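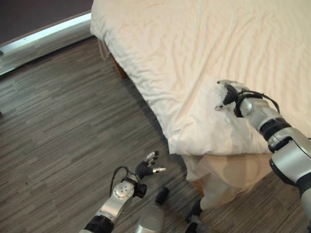 Clurari household textile word list

README for the August release

Clurari is a list of words that people use at home for bedding, towels, curtains and table cloths. It has 628 entries in English, and 198 of them also have a second name that is used in some families or regions. We made it for translators and for people who write product pages in a language which they did not learn as children. I am one of these people, so I know the problem well.

The list started as a private file of Getachew Lemma, when he was translating a catalog for the shop Eltia. He found that "coverlet", "bedspread" and "throw" were all translated with the same word, and customers sent goods back. Later Feven Mamo joined and put the entries in order.

What is in the files

entries.txt has one entry on each line. The fields are separated by tabs.
variants.txt has the second names, with a region if we know it.
questions.txt has the words on which we could not agree. At present there are 55.

Fields

Token – the word or phrase itself, in small letters, singular when a singular exists.
Group – bed, bath, window, table or other.
Meaning – one sentence, not more than 200 characters.
Near – other entries that are easy to confuse with this one.
Checked – the initials of the person who read the entry last.

A sample entry, with the fields written one under another:

Token: bed skirt
Group: bed
Meaning: cloth that hangs from under the mattress toward the floor and hides the space below the bed
Near: valance, dust ruffle
Checked: FM

The words "duvet" and "comforter" gave us the most work. Many speakers use them as the same thing, others are very strict. We keep two entries and each one points to the other in the field Near. 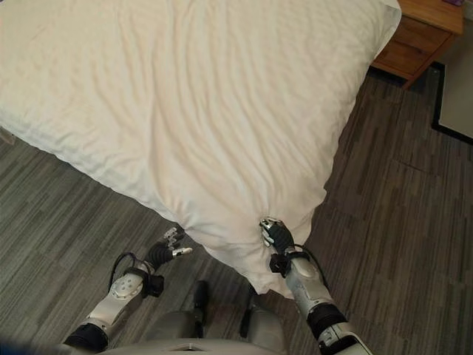

How the meanings were written

Getachew wrote a first version of each meaning without looking in a dictionary. Feven then compared it with the notes from Wubshet, our older list of sewing words, and corrected it. If the two of them still did not agree, the word went to questions.txt.

Known problems

The group "window" is weak. We have good words for curtains but few for blinds.
Regions are marked only by country, which is too wide for some words.
Sizes such as "twin" and "queen" are not included. They change from country to country and need their own table.
The plural "linens" has its own entry, although this breaks our rule about the singular.

Corrections

Please write the token, the field and the new text that you propose. Short messages are fine – we do not need a long explanation for a spelling mistake. For a change of meaning, please add one sentence where the word is used in a natural way.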